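# Good habits for two-gripper snack sorting

I love this task. Packing snacks into a tray with a pair of hand-held grippers sounds like a warm-up, and then you meet your first shiny, slippery, half-inflated bag and realize how much there is to get right! These are the house rules we follow on the Heleo set, which now stands at 1294 accepted episodes. Our target is 4000.

## Before you start

1. Smooth the tablecloth. A fold near the tray will snag a fingertip sooner or later.
2. Put the tray where both hands can reach every corner of it.
3. Wipe the finger pads. Snack dust gets into the ridges and the grip goes soft.
4. Check the cables. Each one should hang free, with enough slack for your longest reach (try it with your arm fully out, not just resting).
5. Open and close each gripper 5 times and watch that the jaws meet evenly.

Then do one slow practice pick with each hand. Don't record it.

## Picking a packet off the table

Come in low and go for the sealed end whenever you can. The crimped strip is flat and stiff, and the pads hold it beautifully. The puffy middle is where bags get crushed, and a crushed bag spoils the episode even if it lands in the right spot.
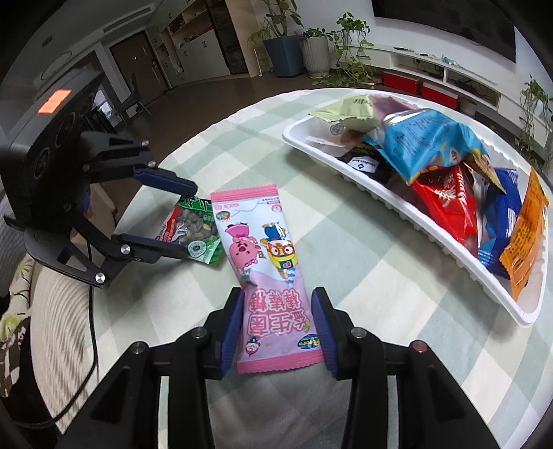
Close until the packet stops sliding, then stop squeezing. Lift straight up before you move sideways. If it slips, set it down, open fully, and try again. Keep the retry in the recording! A clean recovery is useful data, and the Sedham guidelines we borrowed from count it as a pass so long as the packet never leaves the table area.

One hand leads. Decide which before you press record, and say so in the episode note:

```
task: snacks_to_tray
lead_hand: right
retries: 1
```

## Working over the tray

This is the fun part, and it's also where the rules matter most, because both grippers want the same few inches of air.

- **The lead hand enters first.** The other waits outside the tray wall until the lead has closed on something or backed out.
- **Never pass one arm under the other.** Go around, even if it takes longer.
- **Keep the jaws where the cameras can see them.** If your own arm hides the fingertips, change your angle before you close.
- **Don't dig.** When the packet you want is buried, move the top one aside first and treat that as its own pick.
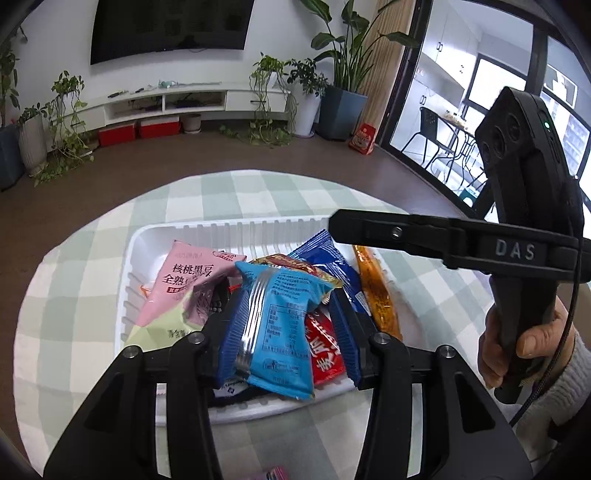

Big pouches deserve extra patience. They bend in the middle, so take hold near an edge and let the far end rest on its neighbors while you shift it. Small wrappers go in last, into whatever gaps are left.

## When to throw an episode out

Toss it if the grippers bump hard enough to shift your hold, if a bare hand touches a packet, or if a bag splits. Soft taps are fine, but write them down. In July we went back through a batch of 68 episodes using the Natlow checklist, and the missing notes cost us far more time than the bad picks did.

Label rejects `discard` and leave them in the folder. The Dankwa script skips them when it builds the training set.

## Between runs

Shuffle the packets so that no two starts look alike. Flip a few face down, turn some sideways, swap a stiff one for a floppy one. Rest your wrists, too. Set both grippers down with the jaws open, shake out your hands, and check the pads again before the next run.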